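Clarnwood Shared Kitchen and Tableware Loan Scheme
Interim report to the Golestani Fund
Prepared by Maureen Catterall, 12/26/18

1. Period covered

This report covers the second half of the grant year. It follows the headings in the award letter. Spending to date is within the approved budget, with one transfer between lines explained in section 4.

2. Delivery against plan

The loan scheme opened to member groups in the first month of the period. Groups borrow tableware for events held at the hall or elsewhere in the district and return it washed within three days. The plan called for 12 member groups by this point; 14 have signed the loan agreement. Two of these, Kultura and the Udar boxing club, account for nearly half of all bookings. Kultura borrows for its monthly suppers and Udar for weekend meets, so demand peaks at month end.

There were 70 loans in the period. Six were returned late and one was returned unwashed. The late returns all fell in the same two weeks, when the hall's rear door lock was being replaced and the drop-off hours were shortened. The hours have been restored.
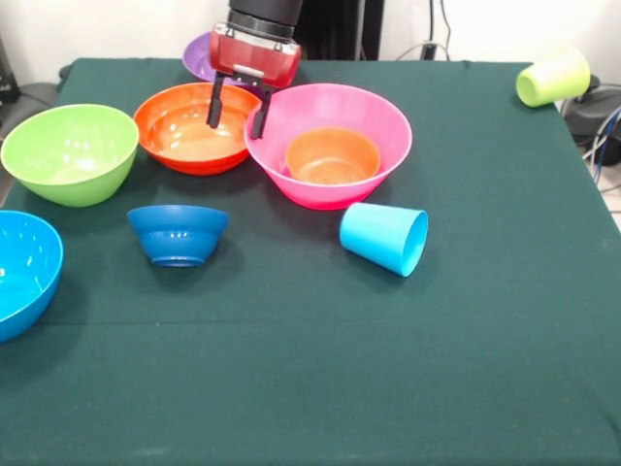

Replacement costs have been lower than forecast. The original budget assumed that one item in ten would be lost or damaged over the year. The stock check carried out by Brenda Tapley found 945 items on the register and 60 missing or unfit for use, most of them teaspoons and small glasses. Glassware will not be reordered in its present form. Reece Hartley has obtained prices for a heavier tumbler that stacks in the existing crates.

3. Kitchen works

The second sink and the extractor fan are installed and signed off. The fan runs louder than the specification suggested, and the contractor has agreed to fit a duct silencer at no charge. The work surface by the serving hatch is still the old one. Its replacement was delivered in the wrong depth and sent back. The supplier now gives a delivery date in January.

The water heater passed its annual service. Barry Sowerby notes that the pressure valve is near the end of its life and should be budgeted for next year - it is not covered by this award.

4. Budget

Spending on shelving came in under the approved figure. With the Fund's written consent, the balance was moved to the equipment line and used for lidded storage crates. No other transfers were made. Staff hours are as planned.

5. Risks and open items

Storage is close to full. If more than two further groups join, the crates will have to be split between the hall and a second site. Trevor Dunmore has asked the library for use of its basement room and is waiting for a reply.

The booking sheet is still kept on paper. Double bookings occurred twice, both resolved by dividing the stock. A shared online calendar will be tested next quarter.

6. Next period

Install the work surface and close out the kitchen works. Order tumblers. Issue the revised loan agreement, with the return time stated on the front page. Submit the final accounts with receipts in the format the Fund requires.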